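The Long Way Round the Lake

The ferry to Karkby leaves at eight minutes past seven in the morning, and if you miss it you must wait until the afternoon. I missed it. I stood on the pier with my bag and a bread roll, and I watched the boat become small. So it happened that I came to Karkby on foot, by the old post path, which goes round the north end of the lake and takes the whole day.

I am now glad of it, because the path is the subject of this article, and from the boat one sees very little of it.

The post path was made for the letter carriers, who walked between Layug and Karkby before the ferry had an engine. It is 30 kilometres long. It begins behind the school in Layug, beside a wall where people leave old bicycles, and for the first hour it is only a farm road with grass in the middle. Then the farms stop and the birch trees begin. The carriers walked it in one day, slept in Karkby and came back on the next day with the answers. In winter they crossed the ice if it was strong enough, and there is a stone near the halfway point for one who trusted it too early in the season.

In the small library in Layug I was allowed to read the carriers' book. It is a plain register with brown covers, and in it each man wrote the weight of his bag, the weather, and anything that had delayed him. Most of the entries are very short. "Rain. Late." "Fog, waited at the hut." One carrier wrote down every bird he could name, and after some pages he also wrote the ones he could not name, with their colours. The last letter in the book has the number 963, but the first pages are missing, so it is not possible to know where the numbers began. 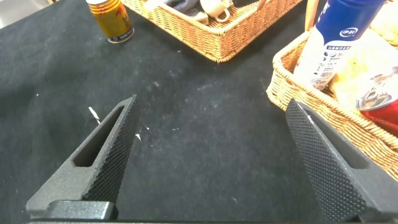
The hut in that book is still standing. It has one room and a stove, and a bench that goes along three walls. The door does not lock. When I arrived there it was noon and I had already a blister on my left heel, so I took off my boots and ate the second half of my bread roll. Somebody had left dry wood in a box and a pack of cards with a rubber band round it. On the wall hangs a map of the lake, drawn by hand, where the north is at the bottom. I looked at it for a long time before I understood why my village was in the wrong place.

After the hut the path climbs. This is the part which people in Karkby call Wullitach, although on the map that name belongs only to the hill. The ground is soft, and there are planks across the wettest places. Some of the planks are new and some are so old that moss has joined them to the earth. I advise you to walk on the sides of them, over the beams, and to carry a stick. From the top you can see both villages at the same time, the red roofs of Layug behind you and the white church of Karkby in front, and between them the ferry, going home without you.

I had expected to meet other walkers, but it was a Thursday in April and too cold for the summer guests. I met two sheep, and later a woman who was looking for them. She asked me which way they had gone and I pointed, and she said something in the local dialect that I did not understand and that was perhaps not meant for me.

There is a discussion at present about what should be done with the path. The district would like to make it wider and put gravel on it, so that bicycles can use it too. It would bring guests in spring and autumn, when the guest houses are half empty. Against this stands a part of the village which fears for the wet ground on Wullitach, where cranes make their nests. At the guest house Jadwood, where I slept, they argued about it through the whole supper, over fish soup and dark bread, and nobody went to bed angry as far as I could see.
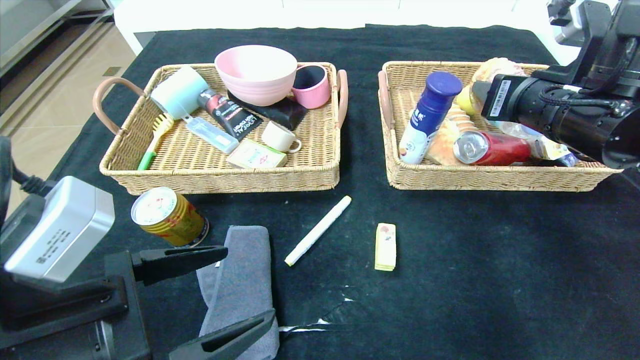 Haziq Majimbun was of the opinion that gravel would be the end of it. He said that a path stays alive when people have to look where they put their feet, and that he had learned every turn of this one by falling on it. If the bicycles must come, he said, let them come by the ferry, there is room for them on the deck. An older man at the other end of the table answered that not everybody has the knees for falling, and that his wife had not seen the hut for years.

I could agree with both of them. My own knees were not good on that evening. I was given a bowl of warm water with salt for my feet, and a room over the kitchen where one could hear the dishes being washed.

In the morning I had the choice again. The ferry was at the pier, with its engine already running, and the captain was drinking coffee from the lid of a flask. I bought a ticket. From the deck I tried to find the path on the shore, and I found the hut, and after it a short line of planks on the hill, and then the trees closed over the rest.

If you wish to walk it, begin in Layug and begin early. Take two pairs of socks, and something to eat which does not mind being pressed flat. The library is open in the afternoons and will show you the carriers' book if you ask at the desk, but you must leave your pen outside.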